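Fil : ce que j'ai appris en restaurant de vieux plateaux de table, de 2019 à maintenant. Je voulais faire court, ça va être long, prenez un café. 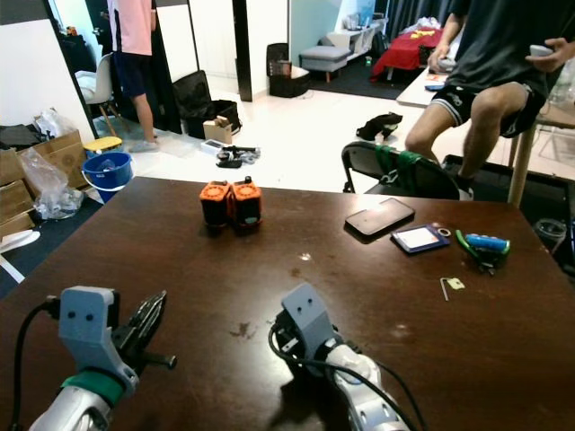
3 oct. 2022

Je commence par la question qu'on me pose le plus : non, il ne faut PAS poncer tout de suite. Je sais que ça démange. La ponceuse est sortie, le masque est prêt, on a l'après-midi devant soi. Reposez-la !

D'abord on lave. Eau tiède, savon noir, une éponge pas trop mouillée, et on essuie dans la foulée. Sur mon premier plateau (un noyer payé 100 euros à une brocante près de Flesonbridge), la moitié de ce que je prenais pour de la patine est partie dans le seau.

Ensuite on regarde le bois de côté, avec une lampe posée presque à plat. C'est mon moment préféré, vraiment. Les rayures ressortent toutes, les creux aussi, et on voit dans quel sens les gens ont coupé leur pain pendant quarante ans.

Les taches maintenant, gros chapitre. Un rond blanc, c'est en général de l'humidité prise dans la finition. Ça se traite en surface : fer tiède sur un torchon de coton, dix secondes, on lève, on regarde, on recommence. J'ai récupéré une table entière comme ça.

Une tache noire, c'est autre chose. Souvent du fer et de l'eau sur un bois à tanins, chêne ou châtaignier. Là c'est l'acide oxalique, avec gants et lunettes, fenêtre ouverte, et un essai sous le plateau avant tout. On rince bien, on laisse sécher une nuit.

Les taches brunes, je ne promets rien. Café, thé, huile, vieille teinture renversée, ça peut être tout et n'importe quoi. J'en ai laissé plusieurs et je ne le regrette pas du tout.

Quelqu'un me demande en privé comment distinguer un vernis d'une gomme-laque. Coton-tige, alcool à brûler, dans un coin caché. Si ça colle au bout d'une minute, c'est de la gomme-laque (et là, bonne nouvelle, elle se répare très bien, la nouvelle couche se fond dans l'ancienne, c'est magique à voir !).

Bon, le ponçage, puisque vous y tenez. Grain 120, puis 180, puis 240, toujours dans le fil, et on aspire entre chaque. Sur du placage, à la main uniquement. J'ai traversé un placage en quatre secondes avec la machine, une commode superbe, j'en parle encore.

Les rayures profondes : je ne rebouche presque plus. La pâte à bois prend mal la teinte et on finit par ne voir qu'elle. Un peu de cire dure fondue au fer, à la rigueur, deux tons mélangés, et on racle à plat avec une vieille carte.

Côté huile, j'utilise celle de Plotine depuis trois hivers. Elle sent bon, elle sèche lentement, elle fonce franchement les bois clairs, donc essai obligatoire. Pour du frêne je prends plutôt la cire de Rahman, qui reste pâle.

ATTENTION aux chiffons imbibés d'huile de lin, ça peut prendre feu tout seul, pour de vrai. À plat dehors pour sécher, ou dans un seau d'eau. Jamais en boule dans la poubelle de l'atelier !!

Trois couches fines, essuyées à fond au bout d'un quart d'heure. Si c'est encore poisseux le lendemain, c'est qu'on en a trop mis. Un coup de chiffon avec un peu d'essence de térébenthine et ça repart.

Pour les curieux, le budget de ma dernière table, une grande de ferme en orme : 283 euros en tout, dont une bonne partie pour le transport. L'orme sous l'huile, je n'ai pas les mots. Des flammes vertes et brunes partout dans le fil.

Les pieds bancals, je ferai un fil à part. En deux mots : on vérifie le sol avant de couper quoi que ce soit. J'ai raccourci un pied de 3 mm pour découvrir que c'était mon carrelage.

Le carnet de Wasano, dont je vous rebats les oreilles, contient un très beau passage sur les tables d'atelier qu'on ne refait jamais, seulement nettoyées une fois l'an. Page 286 dans mon édition. Lisez-le si vous le croisez !

Ajout, on me le signale en réponse : pour une table où on mange, attendez la polymérisation complète de l'huile avant de poser des plats. Je compte un mois, avec des sets et des dessous-de-plat entre-temps. Merci, j'avais oublié.

En novembre j'attaque un plateau en merisier fendu sur toute la longueur. Queues d'aronde, clés papillon, je n'en ai jamais fait, je suis intenable. Si vous avez des conseils pour tracer les clés proprement, je prends tout, même les photos floues !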